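Briggs Film Star Card Set – Second Edition

The Briggs Film Star Card Set is made for people who love film actors and want to learn more about their life and work. Each card is for one actor or actress. On the front there is the name and a drawn portrait, and on the back you find the birthplace, the first film, the family and the best known roles.

The set is printed in Bristport, and it is sold in one size only.

What is in the box

Actor cards, sorted in 9 groups by decade
A small booklet with the rules for 4 games
One cloth bag
A blank card pack, so you can write cards for your own favorites

The cards are thick and have a matte surface. They do not bend easily, but please keep them away from water. In the first edition some customers wrote to us that the letters on the back were too small. We made them larger, and for this we had to take away the list of awards – it is now printed in the booklet.

How to play

The most popular game is Who Was the Villain. One player reads the back of a card slowly, from the bottom line to the top, and the others try to say the name. If you guess before the birthplace is read, you get 5 points. The game is good for up to 7 players. Children can play too, but they may not know the actors of the older decades.

Delivery

We send from our store in Biretthorpe. Orders made before noon leave on the same working day. Orders to Prorside can also be collected at the shop counter, please choose this when you pay. The next printing is planned for May, and the price will stay the same.

Returns are accepted if the cards are still in the closed wrap. If a card is missing, write to us with the number on the bottom of the box and we will send it free.
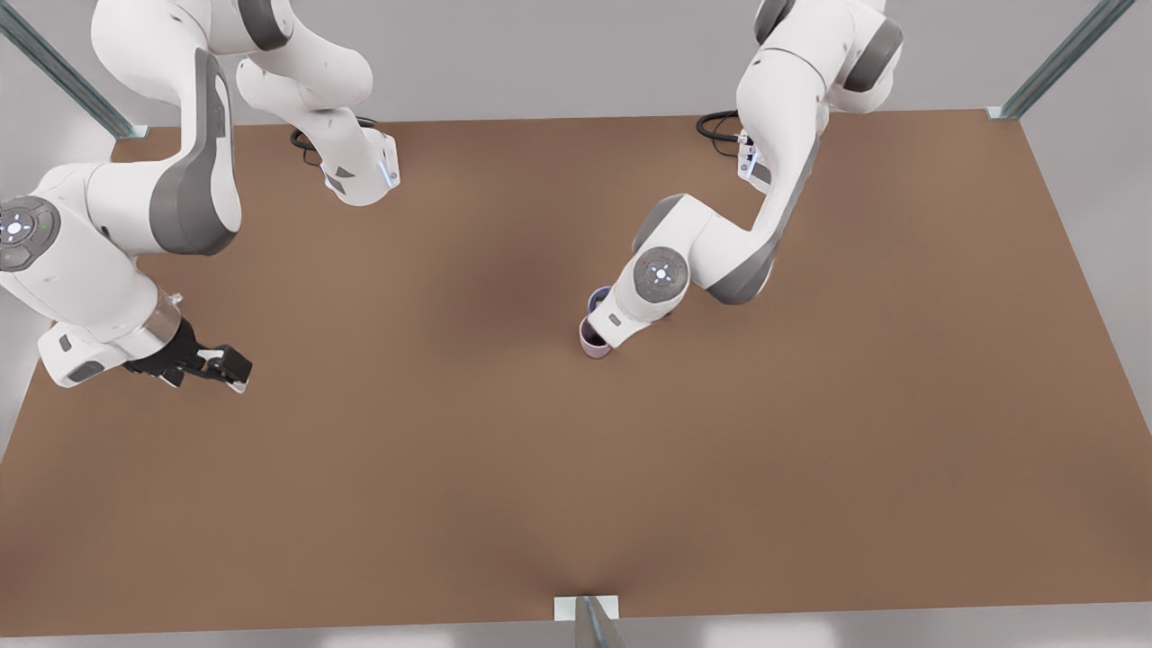
Other products from Briggs

Film Star Wall Calendar
Movie Songs Quiz Book
Spare cloth bag, blue or red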